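Our Sofa Saga Is Over and I Am So Happy

Monday, October 30, 2023

The new couch is in! I have been boring everyone I know with this since July, so this is the post where I get it out of my system and then go back to writing about lamps like a normal person.

The old one was a hand-me-down loveseat with a dip in the left cushion so deep that the remote rolled into it all by itself. We'd tried a board under it, we'd tried turning the cushions, and we'd tried sitting only on the right (that lasted 2 days). So off we went to look at sectionals, and I fell hard for a three-piece called the Orakzai in a color the tag calls oatmeal. I'd call it toast. Deep seats, low arms, and the back cushions come off so you can wash the covers!

My one big piece of advice is to measure your stairwell before you measure your living room. I had the room down to the inch, with blue tape on the floor and everything, and I never once thought about the landing. Sushil Maurya from the furniture shop in Branport asked me about it on the phone and I went very quiet. He had me measure corner to corner across the turn, and we got 53 inches, with the long piece going up on its end. It fit with enough room for one set of knuckles.

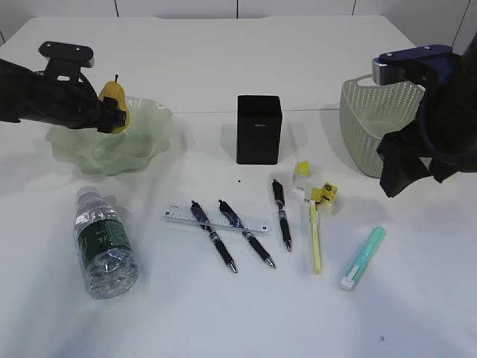 Fabric was the other thing I went back and forth on. I ordered swatches and lived with them for a couple of weeks, pinned to the old loveseat, and I'd really recommend doing that. The velvet looked gorgeous at night and picked up every bit of lint by morning. The bouclé was a no as soon as the cat found it. We ended up with a flat, tight weave that has a little fleck in it, and so far her claws just slide right off.

The legs are from somewhere else. The ones it came with were fine, kind of stubby, but Valdir Meireles turns furniture legs in his garage over in Prirnham and he made us a set in walnut, an inch and a half taller. Now the vacuum goes under! I can't tell you how much I love that. Check your bolt size before you order any, though, as ours were threaded differently from the first set he cut.

We kept the Trodilmont armchair, which I know some of you had opinions about in the comments. It's staying! I moved it next to the window and turned it a bit toward the couch, and the whole room feels like a place where people might talk to each other. The rug is now too small, of course. I found one I like for $384 and I'm waiting to see if it goes on sale before Thanksgiving, so if anyone has that ribbed wool kind and a cat, please tell me how it's holding up.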